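June, late, after the third session

Got home at twenty to ten with a headache and a bag of cable ties I did not mean to take. Gemma kept us long again. She says the extra half hour is optional, and then she starts the interesting part at exactly the moment the optional half hour begins.

I should write down what we did, because last time I didn't and by the next session I had forgotten which calibration file was ours.

We are group 4. That is me, Josefien Bakker and Corrado Parisi, who was moved over from group 2 after some disagreement about a laptop. The task for the whole course is still to get the arm to pick up a part, turn it over, and put it down in a different place. A child of three does this all day and gets told to stop. We have until the end of the month, and a grant is paying for it.

The arm runs on Uko, the software that Gemma's department likes. I don't like Uko. It hides everything behind cheerful names. The button that sends the gripper to its resting position is called Settle. The button that throws away your last 20 minutes of work is called Tidy. Corrado pressed Tidy. He was very decent about it and so was I, out loud.

Then the training. The idea, as Gemma explains it, is that we drive the arm by hand many times over, the program records what the wrist camera sees along with how we moved, and after enough of this it learns to do the thing by itself. The course has 2,416 recordings so far, all the groups together plus last year's. Gemma put the number on the wall as if we ought to clap. Ottavio Amato did clap. I asked how many of those were any good and she said that was a great question, and went on to the next slide.

I looked through some of ours with Josefien while Corrado rebuilt what Tidy had tidied. A lot of them are rubbish. There are ones where the person plainly changed their mind halfway. There's one of mine where the arm goes down, stops, and waits for eleven seconds, and I know that I was scratching my nose. Somewhere in there a machine is being taught that you pause for eleven seconds before lifting. Josefien thinks it averages out. Averages out into what, I said, a shorter scratch? She has more patience than I do and went through marking the bad ones anyway.

We got 70 new ones done tonight. I did the first batch, then my hand cramped on the controller and Corrado took over. He is smoother than me, I'll admit that. He doesn't hunt around before closing the fingers, he just goes in.

After the break we let the trained version have a go. Gemma reads the score off the screen, and ours was 68 percent. Last time it was lower, so everybody was pleased, and I was pleased too for a minute. Then I asked what counts as a success and the answer is that the part ends up off the table at some point. It doesn't have to be turned over. It doesn't have to be put down anywhere in particular. If it gets lifted and then dropped on its corner, that's in the 68. Rigoberto Villanueva, from the group by the door, said they'd been scoring theirs on the full task and got laughed at for having a worse number than us. I felt bad about that. I'm going to ask for both scores to be written up next time, and I expect I'll be told it's a great question.

Also the sales talk. A man came from Hemia for the first fifteen minutes, the firm that sells the grippers, and told us that in a few years every bakery and hardware store would have one of these. I thought of the bakery on my street, where they can't keep a card reader going. He left us a folder. The folder is nice, heavy paper.

And yet I stayed for the whole optional half hour, so I can't be as fed up as I sound. There was one run near the end where it came down over the part a little crooked, backed up, shifted, and tried again. Gemma said look, it's correcting. Maybe. Or one of us used to fumble in just that spot and it has learned to fumble. I don't know how you'd tell the two apart from where we were sitting, and when I said so, Gemma thought about it properly for once and said she wasn't sure either. I liked her better for that than for all the slides.

Things to do before next time: give back the cable ties. Copy our files to my own drive, well away from Tidy. Find out whether the wrist camera recordings get trimmed at the start, all that waiting with the fingers shut before anyone has moved — if they don't, that's going into the training too.

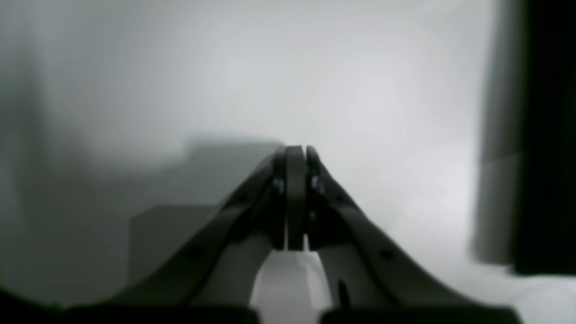 Josefien says she'll ask Gemma about the trimming, since Gemma answers her emails and not mine. I've told her to ask about the scores while she's at it. Going to bed.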